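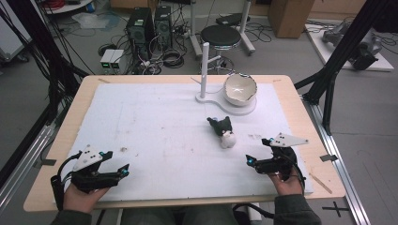

Figure 1. White foam board on a wooden table top, with gray smudges and dirt spots.

Tuulikki Leinonen and Roald Haugland
February 2019

3. Soiling of light table coverings

3.1 Surfaces and rooms

The survey covered 23 tables in shared work and play rooms at two sites, Nillberg and Stallmont. All of the tables had been fitted with a light-colored covering laid loose over the original top. Three types of covering were in use: paper-faced foam board, coated cloth, and rigid plastic sheet. Foam board was the most common at Stallmont, where it had been bought for display work and later moved to the tables. Coated cloth was found only at Nillberg.

Foam board differs from the other two in that its facing takes up water. A mark that can be lifted from plastic sheet with a damp cloth may be driven into paper, and rubbing tends to spread it. The gray smudges that result have no clear edge and are hard to score by eye. Darker spots are easier to place but make up a small share of the soiled area. Both kinds of mark can be seen on the board in Figure 1. We kept them apart in the scoring, under the names "diffuse" and "point," because they responded to cleaning in different ways in the pilot work.

Coverings were left in normal use throughout. Staff were asked not to turn, swap, or trim them during the survey. At one Nillberg table the cloth was replaced in July after a tear, and readings from that table are treated as two separate series.

3.2 Reflectance readings

Readings were taken with a Kokkonen hand meter placed flat on the covering. The meter was set against its white tile before each table and again after it. Where the two tile values differed by more than one unit, the whole table was read again. A fixed grid of points was marked on a clear overlay, which was lined up with the front left corner of the covering so that the same points could be found at each visit.

In all, 432 readings were kept. A further 10 were dropped because the meter foot was resting on a dent or a cut in the facing, which lets in stray light and gives a falsely low value. Dents were found mainly in foam board. We did not try to correct for them.

Room humidity was logged but not controlled. At Stallmont it passed 40 percent on most visits. Paper facing can swell slightly in damp air, and a small drop in reflectance from this cause cannot be ruled out. An unused piece of the same board, stored face down in a drawer in the same room, showed no change over the period, so the effect is probably minor.

3.3 Where marks build up

On all three coverings the lowest values were found along the front edge, within reach of a seated user's forearms. The center of the table came next. Back corners stayed close to their starting values. The pattern was strongest on foam board and weakest on plastic sheet, where weekly wiping removed most of the diffuse soiling before it could build up.

Point marks did not follow this pattern. They were spread over the whole covering with a weak cluster near the center, and their number did not rise with hours of use in any simple way. Two tables with light use had more point marks than the busiest table in the survey. We suspect that these marks depend on what is set down on the table more than on how long people sit there, but the use logs did not record objects in enough detail to test this.

3.4 Loose fiber

Tables in the play rooms posed a separate problem. Soft toys leave fiber on the surface, and pale fiber on a pale covering is nearly invisible to the eye while still changing the meter value. The direction of the change depends on the color of the pile. Off-white fiber scatters light and can raise a reading over a smudge, hiding part of the soiling. Dark fiber lowers it. A toy made in two colors may do both within a short distance, and the small plush toy in Figure 2, with an off-white section next to a dark green one, is of this kind.

To deal with this, each grid point in the play rooms was brushed with a dry Plorkton brush before reading. Three strokes were made, all in the same direction and away from the grid point. Tape lifting was tried in the pilot and given up, as it pulled at the paper facing of the foam board and left a dull patch that could be measured at the next visit. Brushing is less thorough. On textured coverings some fiber stays in the low parts of the surface, and the play room values should be read with this in mind.
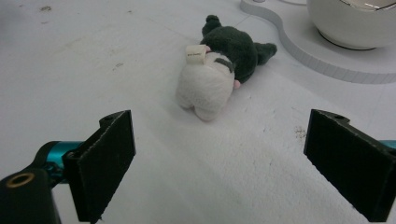
3.5 Cleaning trial

Four foam board coverings were taken out of use at the end of the survey and cut in half. One half of each was wiped with a damp cloth and the other was cleaned with a dry vinyl eraser. Grid points were read before treatment and again the next day, once the wiped halves had dried. Dry cleaning gave the larger gain on diffuse marks in all four pairs. Neither method had a clear effect on point marks, and wiping left two of the boards bowed along the cut edge.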